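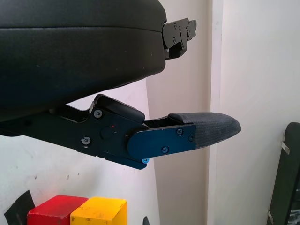 April 13, 2018

Robot club ran long again. We have 18 students signed up this term and nine came, enough to split into two groups. One worked on the written report. The other stayed with the arm and the blocks.

The task for the May meet is simple on paper: pick up a block, move it, set it on another block. Soledad Maldonado wrote most of the pick routine and she wants the approach slower. I think the bigger problem is the grip. The gray fingertip pads have scuffs and lighter worn patches, and I'd like to change them before we tune anything else. We argued over that for a while and agreed to try her way first – it costs nothing.

The log from the Ullar software now has 1,869 lines in it and no one has read past the first page. I've asked the report group to start there.

Still to do: order pads, print the rules, find out if Tostance is sending one team or two.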